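Tue 6 February, Dredidton bench, demos by remote control

Back on the Prunier task today, after far too long spent on cables. For anyone picking this notebook up cold: I drive the arm from the hand controller, it takes hold of the bottle with the dark lower half, and it carries it to the blue square and lets go. That's the whole job, and I'm fond of it, though I wouldn't have said so in September!

I began with the grip. My habit is to squeeze until I feel brave, and then squeeze a bit more, and the policy learns that habit right along with the useful parts. So this morning I made myself close slowly, stop, and hold still for a breath before doing anything else.

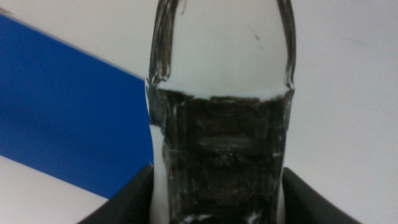 Yvonne Oakley thinks the pause is too long. Her feeling is that the robot will copy the waiting as faithfully as the moving, and we'll end up with an arm that stands there daydreaming with a bottle in its hand. She'd have me slow the approach and skip the stop altogether. I'm half persuaded (she was right about the Sedgwick drawer task, and I grumbled then too), so the next 9 demos go her way and we'll compare.

The other thing to work on is the release. I tend to open and pull back in one motion, which is lazy of me. Better to open wide first, then back straight off, and only then swing out over the table - it feels fussy on the controller but the playback is so much nicer to watch.
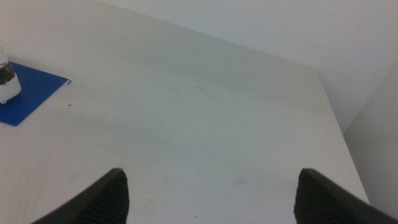 Fingers open over the bare table, blue mat off to the left.

Kept six from the morning and threw out four where my wrist wandered. The Movonano folder now stands at 1,562 demos, all tasks together. Still to do: lower the controller gain a touch, and ask Yvonne to drive a set herself so it isn't all my bad habits in there.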